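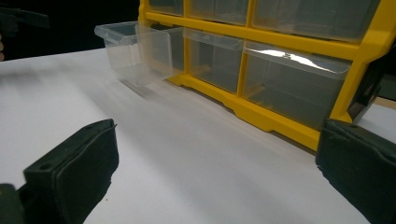 Diary > Allotment & Shed > August

6.40 am. Kettle on, writing this standing up. Slept badly, too hot, and the fox was at it again behind the garages.

Seed saving has properly started whether I'm ready or not. Went up to the plot last night meaning to water and come home, got back at gone nine with both coat pockets full of pods and a carrier bag of lettuce heads gone to fluff. Some of it now down the back of the car seat. Will find lettuces growing there by spring.

Where things stand, before I forget —

Broad beans done. Podded, dried on the windowsill, hard as gravel. Kept only the ones off the tall row by the water butt, the others had rust and I don't want to carry that on if I can help it. (Can you carry rust on in the seed? Must look up. Mitsuko says no, Junpei says yes, they both sounded very sure.)

Peas half done. Left the last of them on the plant and the pigeons found out.

Lettuce, the brown speckled one, finally. It bolted in June and I nearly pulled it and am so glad I didn't. Rubbed the heads over the washing up bowl, then tried blowing the chaff off outside. Blew most of the seed off too. Patio now well sown.

Tomatoes not yet. Want four good fruits off the big ugly yellow one, first truss, and have tied wool round the stalks so that I don't eat them. Ate one.

Coriander — smells wonderful, gets everywhere, have far too much. Half of it can go in the kitchen.

Lunch. Quick sandwich.

Mitsuko Hoshino came by with runner beans in an old tea tin, the ones her neighbour at the Dawber Road end has been growing for years. White ones, very plain, but she says the pods stay tender for ages. Swapped her a twist of the lettuce and a jar of the coriander. She wouldn't sit down, had the dog in the car. We still talked for half an hour on the step. She is giving up her bottom bed this winter, knees. I said I'd dig it for her and she said that wasn't the point, she doesn't want a bed somebody else digs. Fair enough. Felt sad about it all afternoon though.

She also told me off about envelopes. I use the brown wage ones and write on them AFTER I've filled them, so the pen goes through or the seeds get squashed, or I put it down to find a pen and then I've two envelopes and no idea. Last year's "MIXED SQUASH??" is a case in point. Write first, fill second. Have wirtten it on the back of the shed door.

Things to label properly this time:
what it is
where on the plot it grew
month and year
anything next to it that it might have crossed with

That last one matters for the squashes more than anything. The Pulisley pumpkin (what we call it, it came off a stall at Pulisley fete, no one knows its real name) grew right up against the courgettes this year and I'd bet money on the seed being rubbish. Might sow a couple for the fun of it. Last time I got a thing like a green rugby ball that tasted of wet cardboard.

3 pm, rained off. Good, we need it. Butt was down to the sludge.

Counted out the beans for the swap on the kitchen table, as Junpei wants packets of 12 this year. He's right, people took handfuls last time and there was none left by eleven o'clock. 400 beans off one short row, I did them twice because I didn't believe it. Obviously I'm keeping some back. Kept the fattest for myself and then felt mean and mixed them in again.

Junpei Shibata rang while I was in the middle of it and I lost my place, hence twice. He has the hall booked, and the tables, and wants to know if I'll do a talk on drying. Said no. Said maybe. He's put me down for ten minutes after the tea, so that's me doing a talk. What do I know about drying? Put it somewhere airy, leave it alone, don't use the oven. That's one minute. Could bring the lettuce and show people how not to winnow.

Thought about the seeds Dad used to keep in the garage, in baby food jars with the lids screwed to the underside of the shelf. You reached up and unscrewed the jar. I thought it was the cleverest thing in the world. Parsnip in there that must have been years old, parsnip doesn't last at all, he sowed it every single year and swore at it every single year.

Note to me: throw out the old parsnip. Leeks too probably. Tomatoes will keep for years, don't panic about those.

Evening. Rain stopped, everything dripping, went up with a torch to shut the greenhouse and there were slugs all along the path like someone had laid them out. Picked off what I could. French beans chewed but alive. One pod already going papery at the bottom of the row, so left the bottom pair of plants alone and put a cane by them with a rag on. DO NOT PICK.

Tomorrow — netting back over the kale, string, bread, ring the dentist. Ask Mitsuko if she wants the tea tin back, she'll say no, ask anyway.

Hands smell of coriander still. Bed.

Filed under: Seed saving, Plot notes, Grumbling
4 comments | 12 shares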